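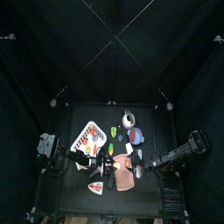

A two-arm cell with a basket and a mixed set of small items on the table.

How to bring a two-arm sorting cell into a packing room

14 shares | 3 comments

These are the steps we followed at Vamley when two table-mounted arms took over part of the returns bench. The room handles mixed small goods from the Flillden shops, and before the change people did all of the sorting by hand. The order matters more than the brand of arm you buy.

1. Write down the job as it is done now.
Spend two full shifts at the bench before anyone moves furniture. Note each pick, each put-down and each time a person stops to decide something. We ended up with 437 lines. Most were simple moves from table to basket. The rest were judgment calls, such as whether a cloth needed refolding, and those stayed with people.

2. Choose the items the cell will handle.
Begin with things that hold their shape. Round pieces, bottles and bowls are a fair start. Leave towels and other soft goods for the second month, and expect to go back to them several times. Put a card on the wall listing what is in and what is out.

3. Set up the enclosure.
Dark fabric on the sides keeps window light off the table. Fix it to the frame so it can't sag into the reach of the arms. Run cables overhead where you can and check the clips every week.

4. Rewrite the jobs before switch-on.
This is the step we did badly. Imani Brannigan, our shift lead, was told in June that two sorters would become cell attendants, but the pay grade was not settled until the arms had been running for weeks. Settle it first. An attendant loads the table, clears stuck items, logs faults and decides on anything the cell passes over. That is a different job from sorting and it needs its own description.

5. Train in short blocks.
We used 22 minutes at the start of each shift. Everyone practiced stopping the arms, clearing the table and restarting. Nobody reaches inside until the arms are stopped and the attendant has said so out loud.

6. Compare the counts.
The hand bench averaged 556 items a shift. The target for bench and cell together is 2000 a week above the old total. Post the numbers where the crew can see them, including the bad weeks.

7. Keep one hand bench open.
People rotate between it and the cell every two hours. Watching arms all day is tiring in its own way, and sorters who never sort lose their speed. When the cell is down for service, move the full crew back to hand work and log the start and end times.

3 comments | Share this page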